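# Salad station, take four

I've been promising to put this page up since May, and Kumaresan Bangera has reminded me more than once, so here we go! This is the lunch counter corner at Kaimal, where we do up to 108 salad bowls on a busy day and where I spend far too much of my life thinking about lettuce.

The table is the big change. Our old one was dark and scratched and made everything look tired, even the good stuff. Now we've got a smooth white top, and oh, the greens look so much better on it - I keep wandering over just to admire them.

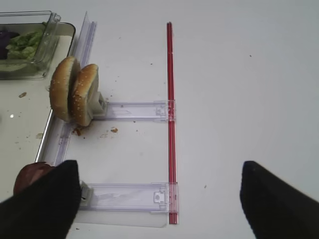 *Pale green lettuce in the clear container, red cabbage right beside it, and plenty of white table to spare.*

I went back and forth on see-through containers (they show every smudge, I know, I know) but I love being able to tell at a glance how the lettuce is doing. And that purple next to the green! Keerthana Annamalai thinks the cabbage should go on the far side, away from the lettuce. I like the two of them together, so for now I'm winning.

The metal tray stays too. It's shallow, it wipes down fast, and it keeps the stray bits of leaf from wandering all over the table - well, most of them.

Next up is the dressing shelf, once I've picked between two sizes of bottle. Leaning toward the small ones.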